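Tuesday, late

What a day! We lost most of the afternoon to a fault, and I'm sitting here at the kitchen counter far too awake and happy about it. I want to get it down before I forget the order of things.

Started at 9 with the bedroom runs for Cornero. Jewelry week, finally. I've been looking forward to this since the cups and spoons, because small shiny things are where the grippers show you what they're made of. Pick up one bracelet, carry it across, set it in the box, open the jaws, back off. A person does it without a thought, and by hand with the grippers it takes real care. You have to come in low and keep both pads level or the thing skates away from you.

The first 19 runs were lovely. I had a rhythm going, and the light was coming in strong past the pink curtains.
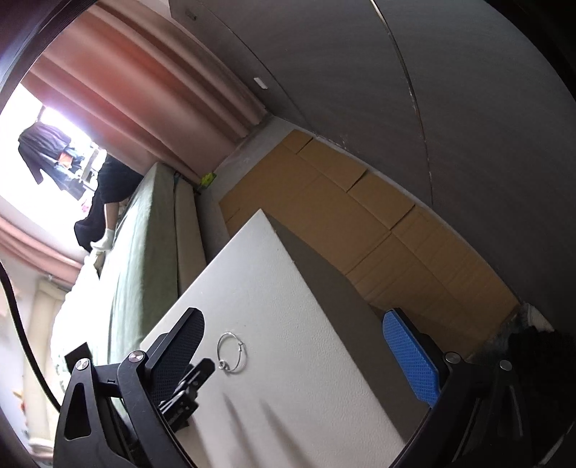

Then on run 20 the log said my jaws were shut while I was plainly looking at a gap between the pads. I squeezed again. Still a gap, and the log still perfectly sure of itself. I let go all the way and the log said they were open, so at least one end of the travel was right. My first thought was that I was tired and squeezing wrong. My second thought was lunch.

Lunch didn't fix it. (Cheese sandwich, and I finished the good pickles.)

So I did what I should have done right off and put a folded card between the pads and closed down on it slowly, over and over, writing down what the log gave me each time. It was off by 2 millimeters. With a cup that's nothing. With a thin wire bracelet it's the whole job! An arm that learned from those runs would close its fingers to the number in the log, sure that it had hold of the thing, and come up with air. That's exactly the complaint we had from the Colton bench last month, when their arm kept making a beautiful grab at nothing and then carrying the nothing very gently over to the tray. We all laughed at the clip. I'm laughing less now, as I think some of those runs were mine.

Went through the linkage with the small driver. All the pivot screws were snug. Pads fine. I took the left side apart as far as I dared and found it at last: a little collar behind the linkage, one of the new ones from Bettencourt, had worked its way around on its shaft. It would hold for a while, slip a hair, then hold again, so every close was a bit more wrong than the one before. I actually shouted. A fault you can see with your own eyes is such a gift after three hours of blaming your hands.

Cleaned it, put it back on the mark, a drop of thread lock on the set screw, and waited out the cure time by sorting cables. Then back to the table, with one bracelet on bare white and the box of beads off to the left. 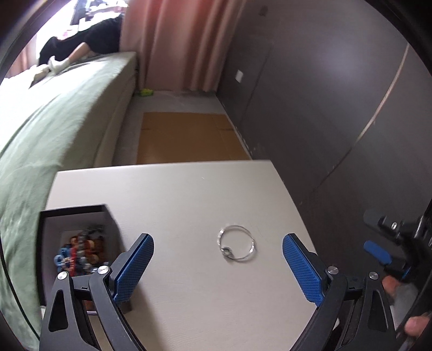
Notebook 7, p. 49

Ran the card check again before anything else. Dead on. Opened and closed it until my thumb hurt, checked again, still dead on. Then some real pickups, slow ones first, and the log and my eyes agreed the whole way. I can't say how good that feels.

The less cheerful part. There's no way to know on which run the collar began to slip. It could have been run 20, or it could have been creeping since the collars were swapped. I've marked the whole morning as suspect, and wrote to Nodari to hold everything recorded on that gripper since the swap. It hurts to throw out 19 good-looking runs, but the pictures will look right and the widths will be wrong, and that's the worst kind of bad data because it sails through every check we have.

New rule for me: card check at the start, card check before lunch, card check at the end, all three written down. It takes a minute. I'd like the software to do it too, just refuse to start a session until it has seen a full close on something of known size. I'll bring that up on the call.

Also there's a safety side that I kept chewing on while driving home. If the slip had gone the other way, the arm would squeeze harder than it was told to. On beads, who cares. With somebody's fingers nearby, I'd care a lot. I want a hard limit on the motor side that doesn't trust the width number at all. Sketched it on the back of the gas receipt, which is tucked in here.

The other gripper still has its old collar and passed clean, by the way. I'm leaving it alone.

Tomorrow: earrings, if the thread lock holds. Bring more card, the spare driver, and pickles.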